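Cododix March Kit 600: portable PA and marshal set for rallies and street demonstrations

The Cododix March Kit 600 is sold to unions, advocacy groups and protest organisers who need to be heard over traffic. In the case you get one battery speaker on a folding trolley, two handheld wireless mics, 6 marshal vests in high-vis orange, a spare battery and a paper route planner. The maker calls it "everything a movement needs". We stock it because people keep asking for it, and we have some reservations.

The number in the name is meant to suggest 600 watts. Read the spec sheet and you find that's a peak figure, which every speaker maker likes to quote and which tells you very little about a crowd in an open square. Manaia Ashby from our hire desk took one to the Worndale council forecourt for a rates protest and found the back rows were getting about every second word. For a footpath vigil or a picket line it was plenty.

Cododix also claims the kit suits "crowds of up to 600". We'd like to know who was standing where. Crowd claims at political events are rubbery at the best of times, and a speaker brochure is no place to settle them. 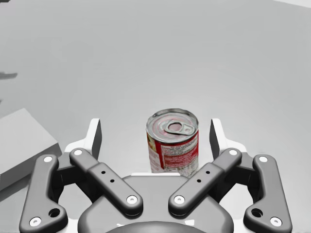

Do I need a permit to use amplified sound at a rally?

Often you do, and it depends on the council and on who owns the ground you're standing on. Ring the council before you pay a deposit. The "permit ready" sticker on the lid of the case has no legal meaning that we've been able to find.

The vests are decent. They have proper pockets, the tape stays stuck through a cold wash, and the blank panel on the back takes a marker. They come in one size, described as "universal", and Tamsin Katene, who has marshalled more marches than she cares to remember, says hers wouldn't close over a winter coat.

Compared with the Tawhiri trolley speaker, the Cododix is lighter to get up a gutter and has the better mics. The Tawhiri is louder and takes a guitar lead. If your group already owns vests and a megaphone, we can't see the argument for buying the whole kit.

The route planner is a laminated sheet with a grid on it. Bring your own map.

In the case: speaker, trolley, 2 mics, 6 vests, spare battery, charger, route planner
Not included: rain cover, mic stand, the Skivovo cable shown in some of the maker's ads
Colour: grey speaker, orange vests
Hire: by the day or the weekend, bond required
Returns: unused kits only. Vests that have been written on are yours.

The current price holds until 17th August. Organisers booking for an election campaign should ask for a written quote, as the authorising party will want its name on the invoice.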